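Small Rack, Yellow Cable

Gallery by Chantelle Motaung for the Skirnard workroom pages. The rack came to us in January with a switch and a server already fitted. Eser lent the table. Captions follow the order of the pictures.
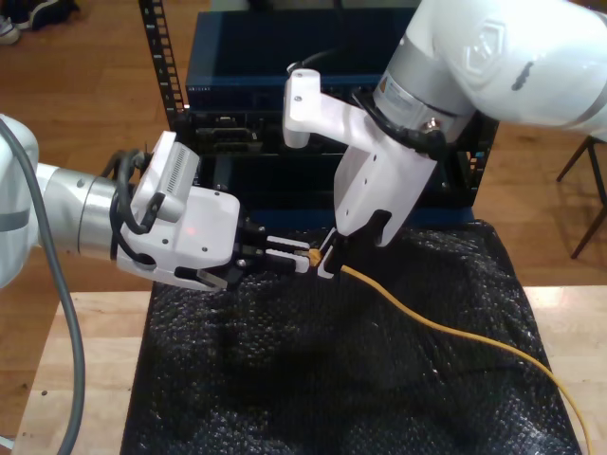 Yellow network cable over black bubble wrap, held close to the plug.
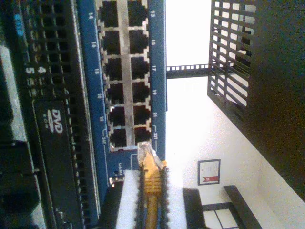

The plug just under port 23T. Even numbers run down the left, odd down the right.

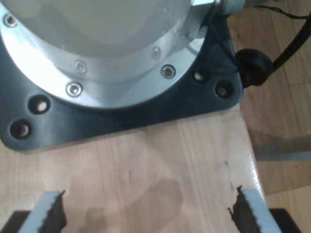 Base plate on the wooden tabletop, with the black cable and its grommet.
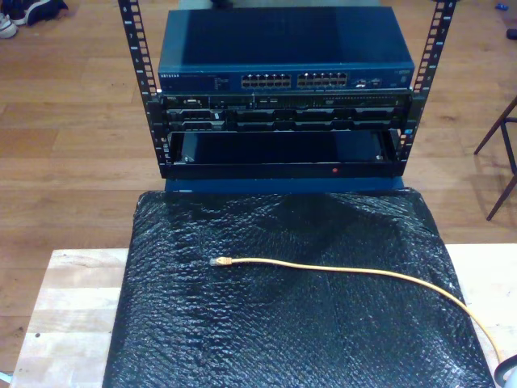

Netgear switch on top, server below it, open shelf at the bottom.

Skirnard Workroom Notes, No. 58, p. 2

Cable lengths and the port list are in No. 50. Corrections to Gyula Fekete, room 129. Larger prints can be had from Anneliese Wunderlich at the front desk.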